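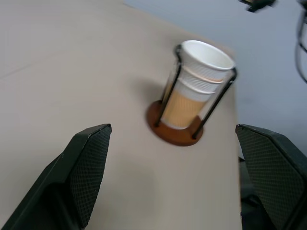 I've been sending my songs out by email for nine months now, and I said I'd write up how it's going.

The list has 1723 people on it. Most signed up at shows, the rest through the form at the bottom of this page. I took the last EP off the streaming services in August and sold it straight to the list instead, for $9. I used Garnora for the mailing and Zullau for the downloads. Zullau takes a cut of each sale, but the files arrive and I haven't had to answer many emails about it.

The first message went out at 20 past seven in the evening and most of the orders came in before I went to bed. After that it slowed to almost nothing. A second email helped a bit. A third one mostly got me unsubscribes, so I won't do that again.

I tried text messages as well, through Garurier. People do read them – far more than open the emails – but each one costs money and I never worked out what to say in such a small space. I've cancelled it for now.

Things I'd change: ask people what town they're in when they join. I had a show at Thibodeau Hall and no way of writing only to the people who lived nearby, so everyone got it, including a fair few overseas.

The next EP is half mixed. It'll go to the list first, same price.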